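Progress Report: School Finance Data Reconciliation
Submitted to the Leclerc Fund by Yolanda Bellamy, Grallora
Reporting period ending July

1. Status

Work on the district revenue file is on schedule. Work on the spending file is behind by one reporting cycle. No change to the total award is requested. A change to the order of deliverables is described in section 5.

2. Revenue file

The revenue file now holds 1217 districts and charter operators, matched on the state identifier. Of these, 293 needed manual review. Most of the manual cases were charter operators that had changed their legal name or merged during the years covered. The rest were small districts whose local tax receipts had been entered under the county.

State aid, local property tax and federal grants are stored in separate columns for each year. Recapture payments are stored as negative local revenue. The earlier draft recorded them as state revenue, and this made the state share look larger in property-wealthy districts. All tables sent to the Fund before this report used the earlier method and should be replaced.

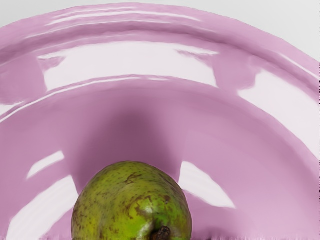
Per-pupil amounts use average daily attendance. Enrollment is also in the file, and a user can switch the denominator with one setting. The two methods give different answers in high schools with low attendance, so both should be shown in any public table.

3. Inflation adjustment

Two price series were tested. The general consumer series is the default. The second follows wages paid by state and local governments and gives a lower real growth rate in most years. The choice of base year does not change the direction of any district trend, but it does change the dollar amounts printed in the summary. The base year will be stated in the header of every table.

4. Spending file

The spending file is incomplete. Zosby delivered the account code crosswalk on a Thursday near the end of the period, and it did not cover debt service or food service funds. A corrected crosswalk has been requested. Until it arrives, only general fund spending can be compared across years.

Stulura, the hosting contractor, moved both files to the new server. Exports are limited to 1000 rows per request. This is too low for a statewide download, and a higher limit has been agreed in writing but not yet applied.

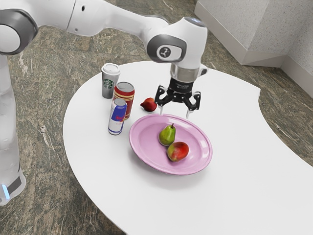
One open question concerns retirement contributions paid by the state on behalf of districts. Some published totals include them and some do not. The present plan is to keep them in a separate column and leave them out of the default total.

5. Changes to deliverables

The district lookup page will be released before the spending report. It depends only on the revenue file, and 6 districts have agreed to check their own entries before release. The spending report moves to the next period.

6. Budget

Personnel costs are in line with the plan. Contractor costs are under plan because the second Zosby invoice is being held until the corrected crosswalk is accepted. Travel is unspent. We ask to carry the travel line forward.

7. Next period

Load the corrected crosswalk and rerun the fund balance checks. Reissue the replaced revenue tables with a note on recapture. Confirm the export limit with Stulura. Send the draft method note to the Fund for comment.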